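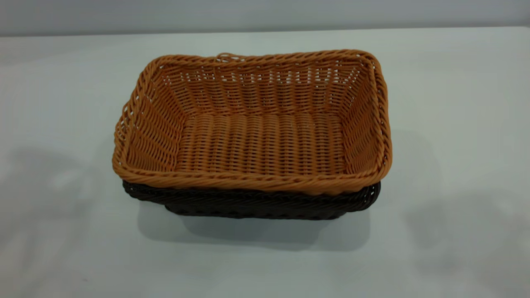

Baskets that stick, and what a robot study has to say about it

Every spring I get the same letter. Two matching baskets went into the closet one inside the other, and now they won't come apart. My answer is an old one: hold the bottom basket down, lift the top one at a short end, and wiggle.

This April a reader sent me a write-up from a research group called Lokus, which has been teaching a robot arm to do household chores, unstacking baskets among them. The method is learning from demonstration. A person steers the arm through the job over and over, the recordings go into a computer, and the computer works out its own way of doing it. They used 3437 recordings across all their chores and report that the arm now separates a nested pair 90 percent of the time.

I have questions about that 90. The write-up says the baskets always started on a clear table, with nothing in them. My closet shelf has never looked like that. It also doesn't say how tightly the pairs were pushed together, and anyone who has stacked a heavy box on top of two baskets knows that's the whole problem.
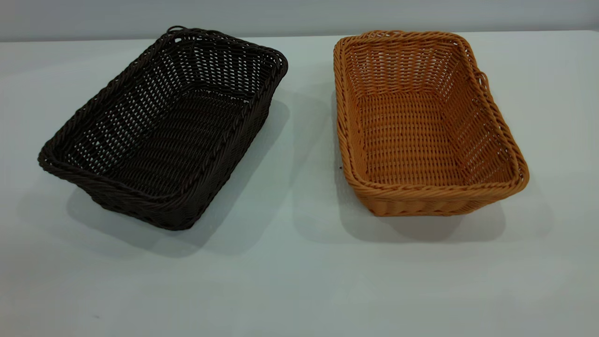 Lokus Bhuiyan
Household Notes, Dutley

Still, there are a few things in it worth trying at home, and I tried them on five pairs.

Grip the rim, near a corner. The arm did better when it took hold beside a corner than in the middle of a long side. I found the same. A long side bows when you pull on it.

Leave the loops alone. If your baskets have a little loop on the rim, it's tempting to yank it. The paper says nothing about loops one way or the other. I say a loop is for hanging an empty basket on a hook, and I've glued back enough of them.

Tilt first, then lift. They claim a slight tilt before the lift made the biggest difference. Maybe so, but they changed the grip and the tilt in the same round of tests, and I don't see how they can tell which one helped. On my pairs the tilt worked on the stiff plastic weave and did nothing for the soft ones.

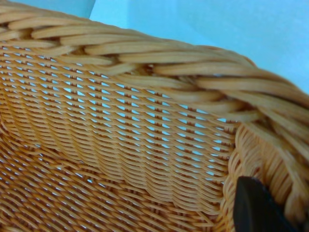

Close work at the braided rim, on the tan basket.

For a pair that's really stuck, slide a strip of thin cardboard down each short end and try again. Eight minutes is my limit before I go have coffee. There is no cardboard in the Premuvport trials, the second set they ran, and I'd like to see some.

Store them with a folded dish towel between and you can skip all of the above.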